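Bemia Hand Gripper Kit: Frequently Asked Questions

Ordering | Parts | Setup | Support

What do I get in the kit?
The kit includes the gripper itself, two finger linkages, a pair of fingertip pads already fitted, a camera mount, a USB cable and a small bag of spare screws. The camera is sold separately. If you choose the Bemia Plus kit, the camera and one set of spare pads are in the same box.

Does it come assembled?
The jaws and linkages are assembled and checked before shipping. You attach the handle and the camera mount. Most customers finish in one evening with the hex key supplied.

What is it for?
You hold the gripper in your hand and do a task with it while the camera records. The recordings are then used to train a robot arm that carries the same jaws. You do not need to own an arm to start recording.

Will it work with my arm?
The Bemia jaws bolt directly to the Lamptey wrist plate. For other arms you will need an adapter. Send us a drawing of your flange before you order and we will tell you if we have one that fits.

What does the camera see?
The camera looks down the length of the jaws, so both fingertips stay in view at the bottom of the picture along with whatever is ahead of them. The two views here were recorded on the same white-covered table.
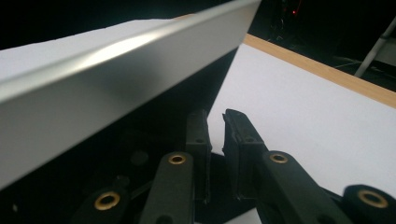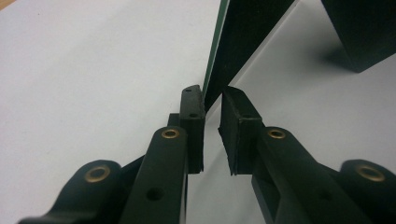
Fingertip pads and brass bushings at the jaw pivots, as seen by the camera in both views.

Can it pick up flat things?
Yes, if you can get a pad on each side. Thin boards and panels are easiest when they stand on edge in line with the opening. Something lying flat on a table is harder, and we suggest sliding it to the table edge first. Shiny surfaces can throw bright highlights into the recording, so move your lamp if you see them.

How long do the fingertip pads last?
That depends on what you handle. The edges get rough first. A little fraying does not change the grip, but replace both pads once the lining starts to lift or an object slips in the jaws. Always change them as a pair. Plovisel stocks replacements in packs of two.

Do the bushings need oil?
No. Wipe the dust off with a dry cloth. Oil collects grit and can get onto the pads.

How much recording fits on the card?
The card in the Plus kit holds some 1,000 short recordings at the standard setting. Copy them to your computer before you clear the card. The software does not do this for you.

How many recordings do I need?
A simple task on one table may need a few hundred. Our test set for sorting parts into trays has 2,600, made by several people over a month. Start small, train once, and see where the arm fails before you record more.

Can I use it in low light?
It will record, but dark objects against a dark background are hard to separate from the black jaws. Even room light on a plain, pale table gives better results.

When will my order ship?
Orders placed by noon on Wednesday go out the same week. Adapters made by Bredov ship from their own shop and may arrive in a separate box.

Can I return it?
You have 14 days from delivery to return an unused kit. Opened packs of pads cannot be returned.

What does the warranty cover?
The linkages, bushings and handle are covered for 24 months. Pads are wear items and are not covered. If a linkage cracks, send us a photo of the part along with your order number and we will mail a new one.

Still have a question? Use the contact form on the Support page.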